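Packing the Nollport Bags: What We Tried and What I'd Change
Project report, 7/14/18
Partner: Adalberto Bezerra

So this project started with a pile. Nirkeck asked our class for help with the bags they give out in Nollport, and Adalberto and I picked the packing part (the other choices were the poster and the sign-up sheet, and I can't draw). The job sounded so easy! Take a small flat item, put it in a thin bag, close the bag, do it again 278 times. I figured we'd be done in an afternoon and could write the report over pizza.

We were not done in an afternoon.

The items come in three colors, and we got lazy and started calling them reds, blues and grays. At the beginning everything sat in one heap at the end of the table, and you'd reach over for a blue and come back with two blues and a gray. I finally borrowed a yellow plastic tray with compartments from my aunt's place on Emcombe Street, and that one thing changed the project more than anything else we did. One color to a compartment, stacked, with the tray pushed toward the back so it doesn't get elbowed.

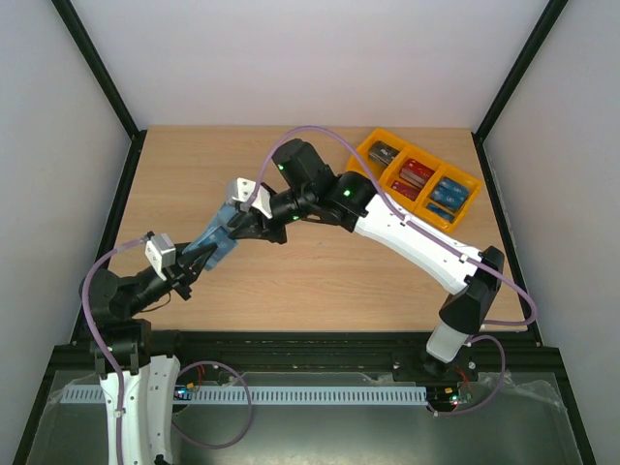 Adalberto wanted the tray dead straight along the back of the table and I liked it turned a little. We argued about this for way too long. My side of it was that a turned tray is easier to reach into, his side was that it drove him crazy. I timed both ways and there was hardly any difference, so I let him have it on the days he was in charge and did what I wanted on mine.

Then the bags. We bought ours from Teixeira, a box of 800, light blue and thin enough to see through. I love the see-through part. If you forget what you put in, just look! But thin bags have a few bad habits. They cling to each other, they wrinkle the second you touch them, and they don't stay open on their own. Flat items also like to go in crooked and stop halfway down. What worked best for me was to hold the bag at both ends and pull it just a little bit tight, so whatever is inside lies flat and you can check the color before you move on. Pull too hard and you stretch the film, and I wrecked 7 bags learning that.

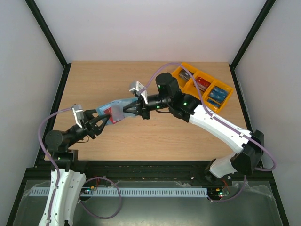

Fig. 1. A red one in the bag, seen through the plastic.

Our teacher, Ms. Rondonuwu (Intan Rondonuwu, I should put her full name in here), looked at our first batch and asked how we knew the items were all the way down. Good question. We had no idea. Some were still up near the opening. After that we added a step I called the hang: pick the bag up by its top edge and let the rest drop. With the bag hanging you get a much better look at where the item is. It does slow you down, around 5 seconds a bag by my count, and Adalberto thought we could skip it for the grays. We didn't skip it.

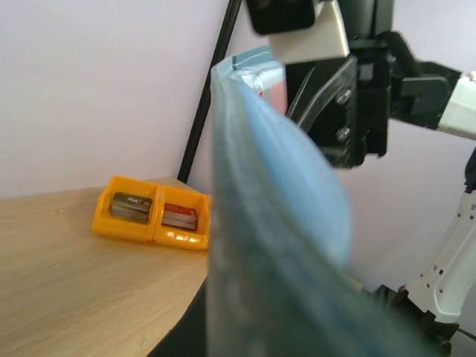 Fig. 2. The hang. Bag held by the top edge, tray on the table behind.

The last thing we worked on was folding, and this is the part I'm least happy with. The bags took up a ridiculous amount of space in the carton when they were flat, so we tried folding them narrow and standing them on end. The first few looked great. Then the tops started coming out uneven, and once the folds are off on one bag the next one leans on it and the whole row goes. I tried folding in half, in thirds and a kind of pleat. Thirds held up best. The pleat was fun to do but please don't do it.
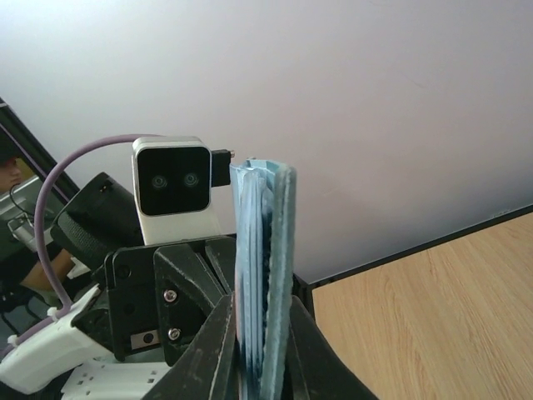
Fig. 3. Close-up, pale blue and folded, standing up. Look at the top edges.

If I did this again in September I'd get the tray out before opening a single box, and I'd practice on the spare bags first. I'd also write the color on the carton before it's full. Adalberto wants a wider bag, and he's going to ask at Teixeira what the next size up costs.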